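**Intan Pattinasarany**
17 August 2021

Desk organizing, as promised. I have put it off since we pushed the two desks together. 1/
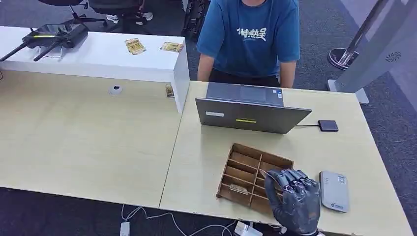

The goal for the day was small: one place for the little things, and nothing else on the desk that I don't use every week. 2/

I started with the compartment tray. It's brown wood, two columns of open cells with a divider down the middle. I tipped everything out onto a towel first and wiped the cells with a barely damp cloth. Crumbs get into the corners. A dry paintbrush gets them out. 3/

Sorting rules I used:

- pens and pencils don't go in the tray, they go in a cup
- clips and pins get a cell each
- adapters and memory cards share one
- anything I couldn't name went in an envelope with the date on it

4/

The envelope is fuller than I'd like. There are keys in it. I've tried them on everything in the apartment with a lock. 5/

Someone asked where the tray is from. A shop called Flovus, paid 18 dollars. They had a bigger one for 20 but it would have been too deep to fit behind the laptop. Measure first. 6/

Cables next. I had a shoebox of them. I kept one of each kind plus a spare charger and took the rest to the electronics drop-off on Mundumetti. They take cables and old phones. They didn't want the shoebox. 7/

Paper took the longest. Receipts from last December were still in the pile. I scanned the ones I need for taxes and shredded the others. My shredder does a few sheets and then has to rest, so I did the shelf while it cooled down. 8/

The seam between the two desks is still a problem. Small things roll into it. I tried felt tape and it peeled off. Next I'm going to try a thin strip of cork. If you've fixed this some other way, tell me. 9/

For the person who wanted the desk size: each top is 63 inches long. I like having the second one for paper and keeping the first for the laptop. 10/

Things I'm not doing: labels on the cells. I did that with the last tray and ended up moving things and leaving the labels wrong for a year. 11/

Drawers are next. I'll add to this thread when I get to them. 12/12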